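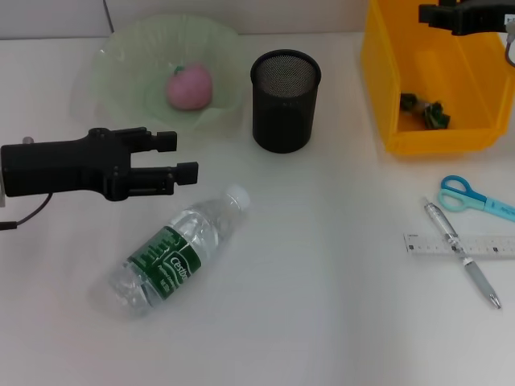
*A tabletop with a bottle of water, a mesh pen holder, a fluted green bowl and a yellow storage bin.*

**Zoneo opens tidy-table programme in Teltby**

TELTBY, June – Zoneo has opened its tidy-table programme at the Shahbazi building in Teltby. The programme deals with the small items that gather on shared tables during the working day, and with the bowls, bins and holders in which they are kept.

Under the programme, 33 shared tables will be fitted with the same basic set of storage. Each set consists of an open-fronted bin, an upright pen holder and a shallow bowl. Scissors are to be stored with their blade covers on, and drinks bottles are to be removed at the end of each session.

The sets are supplied by Keteck, which will also provide replacement parts for a period of 2 years. A further 109 sets have been ordered for other Zoneo premises. 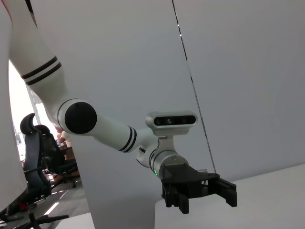
*Page last changed: June, 13:00*

Walls behind the tables will be kept plain and free of shelving, so that surfaces can be cleared and wiped from end to end. Staff at the building have received a printed guide of 13 pages setting out where each item belongs.

Organisations wishing to receive the guide may apply in writing to the Zoneo press office, Shahbazi building, Teltby.

**Ends**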